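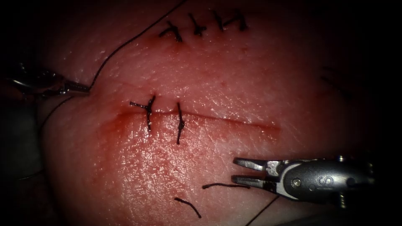 Kullthorpe minor injuries unit to stay open until 10pm from October

People in Kullthorpe and the villages round about will soon be able to get their cuts, sprains and bumps seen to well into the evening, after it was agreed that the minor injuries unit on Jolden Road should keep its doors open for longer.

At the moment the unit shuts at 6pm, and anyone who slips with the kitchen knife while getting tea ready has to find a way over to the hospital at Noston, 14 miles off and a good deal further by bus (the last one back leaves before nine, as plenty of readers will know only too well!). From October it will stay open until 10pm, every evening, bank holidays included.

The change follows a petition which began on the counter of the Cardoso bakery in the market place and ended up with 1,387 signatures, a good many of them from parents of young footballers. It was handed in last winter, along with a bundle of letters from people describing long evenings spent in the waiting room at Noston for the sake of a few stitches.

Two more nurses are being taken on to cover the later hours, and the small treatment room at the back, used for storing chairs these past few years, is being painted and put back to its proper use. Staff will be able to clean and close wounds, dress burns and scalds, and look at sprains and insect bites. X-rays will still finish at 6pm, so a suspected broken bone after that time will mean a trip to Noston as before.

There is no need to book, and children of any age can be brought in. The car park behind the unit has 18 spaces and will be free after 5pm, with the side gate on Mill Lane left unlocked until closing. Anyone with chest pain, a serious head injury or heavy bleeding should still ring 999 straight away.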